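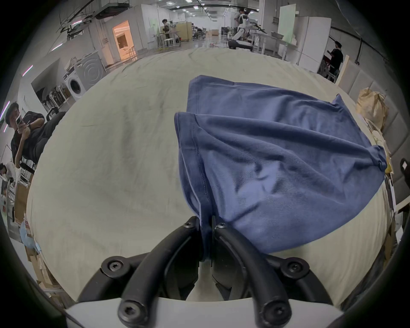

세탁실·건조실 안전 점검표 (코멘트 포함)

점검일: 6월 22일 토요일
장소: 게스트하우스 Irby 지하 세탁실
점검한 사람: 저, 그리고 오후에 잠깐 내려온 Janka Hrubý

지난 5월 점검표가 너무 딱딱하다는 말을 들어서 이번엔 그냥 제 말투로 씁니다. 항목 옆에 양호 / 보완 / 불량 셋 중 하나를 적었고, 밑에 떠든 건 전부 제 코멘트예요. 바쁘면 보완이랑 불량만 보셔도 됩니다.

1. 건조기 보풀 필터 - 보완
왼쪽 건조기는 깨끗했는데 오른쪽은 필터를 빼자마자 회색 보풀이 이불솜처럼 딸려 나왔어요. 제발, 한 번 돌릴 때마다 한 번 비우기! 수건 많이 돌린 날은 중간에도 한 번 봐 주세요. 필터 망은 찢어진 데 없습니다.

2. 건조기 배기관 - 불량
뒤쪽 은색 주름관이 벽이랑 건조기 사이에 끼어서 눌려 있어요. 누가 청소하면서 기계를 뒤로 밀어 넣은 것 같은데(저일 수도 있습니다...) 눌린 채로 돌리면 열이 안 빠집니다. 오른쪽 건조기는 관을 바꿀 때까지 사용 중지, 문에 종이 붙여 놨어요. 바깥 배기구 덮개는 손으로 열어 보니 잘 움직입니다.

3. 세탁기 급수 호스 - 양호
연결 부위를 마른 휴지로 한 바퀴씩 닦아 봤는데 물기가 안 묻어났어요. 호스에 부푼 곳이나 갈라진 곳도 없고요. 퇴근할 때 수도 밸브 잠그는 건 요즘 다들 잘하고 계시더라고요. 이 항목은 기분 좋게 넘어갑니다.

4. 바닥 배수구 - 보완
물은 내려가는데 느려요. 양동이로 한 통 부어 놓고 기다리다가 그사이에 5번 점검을 끝냈을 정도. 거름망을 들어내니 양말 한 짝이 나왔습니다. 주인 찾습니다, 선반 위에 널어 놨어요. 관 청소는 Zeman 설비에 전화해서 다음 주로 잡아 뒀습니다.

5. 콘센트와 누전 차단기 - 양호
시험 버튼 눌렀을 때 바로 떨어졌고 다시 올라갔습니다. 콘센트 덮개도 다 붙어 있어요. 다만 다리미를 멀티탭에 꽂아 쓴 흔적이 있던데 다리미는 무조건 벽 콘센트입니다. 멀티탭은 제가 사무실로 가져갔어요. 찾지 마세요.

6. 다리미와 다림질 작업대 - 보완
작업대 덮개천이 낡아서 한쪽이 자꾸 밀립니다. 다리미 세워 놓았다가 천이 밀리면 그대로 넘어가거든요. 끈을 당겨 묶어 놓긴 했는데 임시예요. 새 덮개는 Lallell에서 나온 걸로 주문 넣었고 품번은 552입니다. 예전에 쓰던 587은 끈이 짧아서 우리 작업대에 안 맞아요. 또 그걸로 주문하는 일 없기를. 다리미 전선은 피복 멀쩡하고, 물통 뚜껑이 헐거우니까 물은 가득 채우지 마세요.

7. 세제·표백제 보관 - 불량
표백제랑 산성 욕실 세정제가 같은 칸에 나란히 있었어요. 이건 진짜 안 됩니다. 두 개가 섞이면 유독 가스가 나와요. 통이 새기라도 하면 큰일이라 바로 떼어 놓았습니다. 표백제는 아래 칸, 세정제는 복도 수납장으로요. 그리고 생수병에 덜어 놓은 파란 액체, 라벨도 없고 뭔지 몰라서 따로 빼 놨습니다. 누구 건지 저한테 말해 주시면 혼내지 않을게요.

8. 선반 고정 - 양호
흔들어 봤고 안 흔들립니다. Janka 씨가 매달려 보자고 했지만 말렸어요. 무거운 세제 통은 허리 아래 칸에, 휴지랑 가벼운 건 위로. 지금 배치 그대로 유지해 주세요.

9. 소화기 - 양호
압력 바늘 초록색 안에 있고 안전핀도 꽂혀 있습니다. 앞에 빨래 바구니를 자꾸 세워 두시는데, 오늘도 하나 치웠어요. 소화기 앞은 늘 비워 두기!

10. 통로와 문 - 보완
비상구 쪽 문은 잘 열리는데 저절로 끝까지 안 닫힙니다. 도어클로저 조절 나사를 좀 돌려 봤더니 나아지긴 했어도 마지막에 딸깍 소리가 안 나요. 이것도 Zeman 설비 오는 날 같이 봐 달라고 할게요. 통로에 있던 접이식 건조대는 접어서 벽 고리에 걸었습니다.

11. 조명과 환기 - 양호
형광등 깜빡이던 것 교체했고, 환풍기는 휴지 한 장 대 보니 착 달라붙어요. 소리가 좀 커진 것 같기도 한데 제 귀가 예민한 걸 수도 있습니다. 다음 점검 때 다시 들어 볼게요.

12. 고온 세탁 라벨 - 보완
세탁기 위에 붙은 안내문 글씨가 물에 번져서 읽을 수가 없어요. 색깔 있는 면은 40도, 이것만이라도 크게 다시 써 붙이겠습니다. 기름 묻은 주방 행주는 빨았더라도 뜨거운 채로 뭉쳐 두지 마세요. 기름기가 남아 있으면 열이 안에 갇혀서 저절로 불이 붙을 수 있습니다. 꺼내면 펼쳐서 식히고, 그다음에 개기.

13. 구급함 - 보완
화상 거즈가 없습니다. 밴드는 넉넉하고 소독약 유효기간도 남았어요. 거즈는 월요일에 Cokport 약국 들러서 제가 사 올게요. 영수증 처리 부탁드립니다.

남은 일
- 오른쪽 건조기 배기관 교체 (그때까지 사용 금지)
- 배수관 청소, 비상구 문 조절: Zeman 설비
- 덮개천 도착하면 교체: 저
- 파란 액체 주인 찾기
- 안내문 새로 쓰기: Janka 씨가 글씨를 잘 쓰니까 부탁드렸습니다
- 거즈

빠진 항목이나 이상하다 싶은 거 있으면 이 종이 여백에 그냥 적어 주세요. 연필은 문 옆 고리에 매달아 놨어요.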